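Reviews > Security > Paditz Flarnex GPS Tracker and Immobilizer

Paditz Flarnex GPS Tracker and Immobilizer Review

The Flarnex is a hardwired vehicle tracker with a starter-interrupt relay. It costs $249 with the harness and the relay. I fitted it to an older pickup in January and have left it there.

The main unit takes constant power, ground and an ignition feed. The relay goes in series with the starter signal wire, so it can block a start but cannot stop a running engine. That is the correct way to do it. The leads to the relay are too short for a full-size dash and I had to extend two of them. 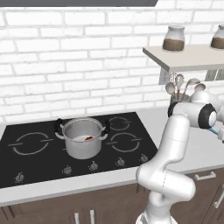

Key fob handling is the weak part of the design. The Flarnex comes with a small tag that disarms the relay when it comes within range of the cab, and the range is fixed. In my case the house wall is close enough to the driveway that a tag left indoors on that side could disarm the truck. Placement matters more than the manual admits. A shelf above the counter, the sort that holds a couple of lidded glass jars over a wall outlet, is a common place to drop keys, and if that wall faces the parking spot it is a poor one. I now keep the tag at the back of the house. A range setting in the app would fix this.

Location updates arrive every 30 seconds with the ignition on. Parked, the unit sleeps and reports once every 5 hours unless the motion sensor wakes it. The sensor has three levels. The middle one ignored wind and passing trucks but caught a jack under the rear axle. The highest one sent alerts in heavy rain – I would leave it off.

The backup battery is sealed inside the case and cannot be replaced by the owner.

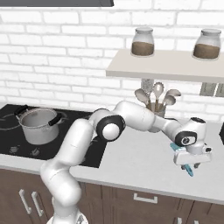
Dzifa Nyarko wrote in to disagree about the relay leads. Hers reached without extensions in a compact sedan, and she thinks the real fault is the mounting bracket, which let go of the main unit twice until she added cable ties. She also asked whether the tag can be paired to a second vehicle. It cannot. Each tag is locked to one unit, and a spare has to be ordered with the serial number.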